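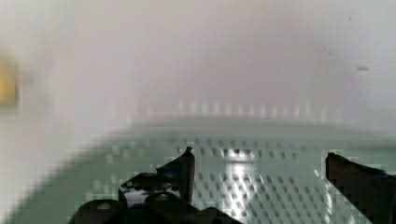
Yasuo Sakai asks whether a port that is rejected and then sent in again counts as one record or two. It counts as two. Both rows carry the same chain_id, and the later row points back to the earlier one in prev_request.

Rekport: number porting requests between small mobile carriers

Contents

Each row is one request to move a phone number from one carrier to another. The carriers covered are Sundham, Korken and Hughes. Requests that involve any other carrier were dropped before export. Fixed-line numbers are not included.

Files

requests.csv: one row per request
reasons.csv: lookup table for the reject codes
carriers.csv: carrier short names and switch types

Fields in requests.csv

request_id: text, unique
chain_id: text, shared by all attempts on the same number
prev_request: text, empty on a first attempt
donor, recipient: carrier short name
submitted_hour: integer, local time
status: done, rejected, withdrawn or expired
reject_code: integer, empty unless status is rejected
hours_open: decimal, from submission to final status

There are 9 reject codes. Code 7 (account name mismatch) was used by Korken for any billing problem until November, when Korken moved to the shared list. Do not compare code 7 across carriers before that month. 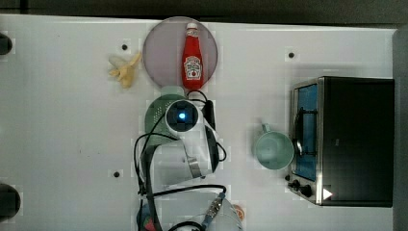 Hughes closes open requests in a nightly batch, so its hours_open values bunch up at the time of the batch run. Sundham and Korken write the closing time as it happens. For a fair comparison, bin hours_open by day.

Privacy

Phone numbers were replaced with random keys before the files left the carriers. Account names were never exported. Any donor and recipient pair with fewer than 40 requests in a month was merged into the row group "other".

Known problems

Withdrawn requests from Sundham can have an empty hours_open. A chain can hold up to 100 attempts where an automated client kept sending the same request; filter on chain length before computing reject rates. Daylight saving changes are not corrected in submitted_hour.

Maintenance

Daichi Sugiyama maintains the export scripts. Report errors with the request_id and the file name. Corrections go into the next release, and older files are left as they were.

Contact | Copyright Rekport | Back to top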